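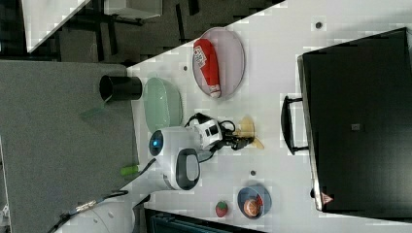
Stinwood method

The Stinwood method is a procedure for collecting and filtering demonstrations used to train robot arms in tabletop manipulation. It was developed by Zulkifli Oei and Gion Egger and first described in a technical report released on August 21, 2020. The method is applied chiefly to pick-and-place tasks involving household objects and toys, among them plates, bowls, cups and imitation fruit, arranged on a shared work surface with a single arm and gripper.

Background

Earlier work by the same authors relied on fixed layouts, in which each object was returned to a marked position before every trial. Policies trained on such data performed well on the original layout and poorly when a dish or bowl was moved. Oei and Egger attributed the failure to the narrow range of approach angles in the recordings, and proposed that the layout be left to drift over the course of a session.

Procedure

An operator guides the arm through a short task, such as moving a toy strawberry into a bowl. The objects are not reset afterwards, and the next task begins from whatever arrangement remains. Items lying on their sides or close to the edge of the table are kept in play. Large articles, such as an open case, may be left on the surface to restrict the paths available to the arm.

Recordings are then passed through a filter known as Bostus, which compares the commanded and measured positions of the gripper and discards trials in which the two diverge at the moment of contact. Failed grasps followed by a successful second attempt are retained and labelled separately.

Results

The initial data set comprised 1,641 demonstrations, of which 451 were rejected by the filter. Policies were evaluated on 40 unseen layouts. The authors reported higher completion rates than with the fixed-layout baseline, with the greatest improvement on small rounded objects. Flat objects remained difficult, particularly where the fingers met the table before closing.

Limitations

The report notes that only 2 operators contributed demonstrations, and that their habits of approach may have coloured the results. Drifting layouts also tend to gather objects toward the centre of the table over a long session. A revised protocol, circulated the following January, introduced periodic rearrangement by hand.

See also

Jankauskaitė sampling
Imitation learning
Robotic grasping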